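Warkgate parcel hub to take evening drop-offs from January 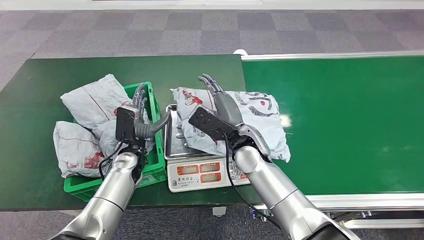

Parcel bags in a crate, across the scale from the conveyor belt.

Residents and small traders in Warkgate will be able to hand in parcels until 9pm from January, after the town's shared parcel hub agreed to extend its opening hours.

The hub, run by delivery firm Trivetti, currently shuts its counter at 5.30pm. Shopkeepers have complained for more than a year that this leaves them with no way of sending out orders taken in the afternoon, unless they close early or pay for a private collection.

Under the new arrangement the counter will stay open for an extra three and a half hours on working days. Anything handed in before 8pm will leave on the night lorry to the sorting depot at Floltanau. Items brought in during the last hour will go out the following morning.

Mereana Henare, who manages the hub, said the change followed a survey of local customers in the spring. It drew 778 replies, and 590 of those asked for later opening.

"We expected people to ask for lower prices, and some of them did," she said. "But the hours came up again and again. A lot of people here work until five or six and then have to use their lunch break the next day to post something."

The later counter will be tried for six months. Trivetti says it needs to handle 800 extra parcels a month during that time to cover the cost of staff and heating. If the figure is not met, the firm may go back to the present hours or keep the late opening for the busiest weeks only.

Prices will stay the same for the length of the trial. Account holders will still be billed monthly, and the lower rate for traders who send more than 50 items a month is not affected.

Vernon Tremblay sells secondhand camera lenses and tripods from a unit on the Tazi estate, on the east side of the town. He said he had been paying for a van to call at his door twice a week.

"It adds up, and half the time I only have two boxes for them," he said. "I can drive to the hub in ten minutes once I have locked up."

Not everyone is pleased. People living in the streets behind the hub have raised concerns about traffic, as the lane leading to it is narrow and has a pavement on one side only. Ainhoa Barrios, who lives opposite the entrance, said cars already wait with their engines running at the end of the afternoon.

"I use the place myself, so I don't want it shut," she said. "I would just like them to sort out the parking before they add more hours to it."

Trivetti has agreed to mark out 4 short-stay bays in its yard and to put up signs asking drivers to switch off their engines. The night lorry will use the rear gate - the one facing the main road - and will not pass the houses.

Two part-time counter jobs will be created for the evening shift. Details are on display at the hub and applications close at the end of this month.

The hub will keep its present Saturday hours, from 9am to 1pm, and will stay closed on Sundays and bank holidays.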